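The coffee bar at Gallardo was already half set when I got there, and the owner of the place waved me straight to the mugs. She runs Camura, the little homewares shop next door, and she has opinions about mugs. "People buy them for the outside," she told me, "and then they live with the inside!" White ones, she says, show you everything you forgot to rinse — every speck.
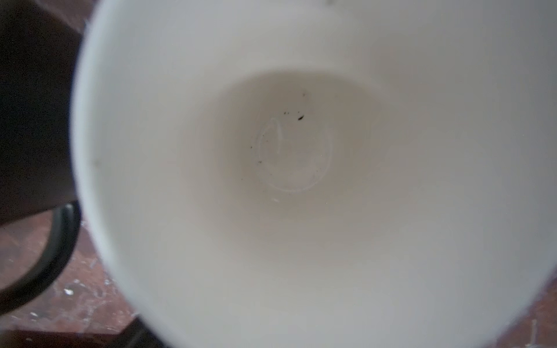 Dedden disagreed with her on that, saying a white cup was the only kind worth owning and that a dark one just lets you get lazy with the sponge. She laughed and let it go.

What she really wanted to talk about was coasters. She sells 39 kinds (I asked twice) and she refuses to match them. "Woven, cork, painted, whatever you like. A matched set looks like a waiting room."

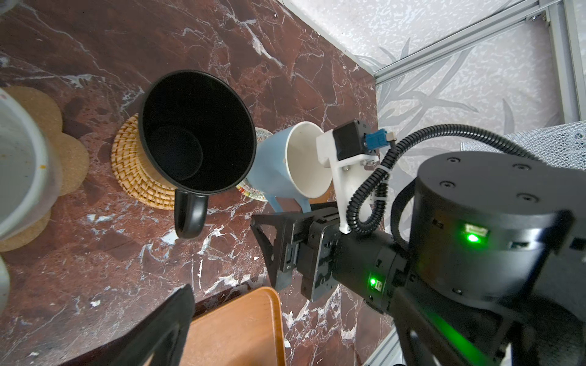
She feels the same way about trays, by the way. One good wooden one, kept where you can grab it, and you'll use it every day. The fancy ones go in a cupboard until October, when her sister visits and they all come out again. "Then I wash everything by hand," she said, "and I complain the whole time."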